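El velcro pierde agarre antes de lo que indica el catálogo

El cierre de gancho y bucle se degrada por dos vías: la rotura de los ganchos y la acumulación de fibras entre ellos. 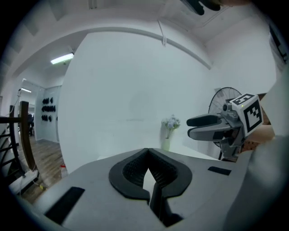 La resistencia al cizallamiento depende de la superficie solapada y de la densidad de ganchos. En el laboratorio de Grestarora, Danang Nugroho ensayó tiras de 5 cm adheridas a tres carcasas de polímero. Un parche ancho y negro puesto al sesgo sobre una carcasa gris clara, como el de la fotografía, trabaja en dos direcciones a la vez, y el tirón oblicuo carga primero una esquina. La muestra Lovmont conservó el agarre hasta unos 900 ciclos; la Zostus llegó a 2371.

El despegue casi nunca empezó en los ganchos. En 6 de las probetas cedió antes el adhesivo, aplicado sobre plástico sin desengrasar. Nugroho recomienda alcohol isopropílico, presión uniforme y un día de reposo antes de la primera carga. Los ensayos a baja temperatura se reanudan en julio.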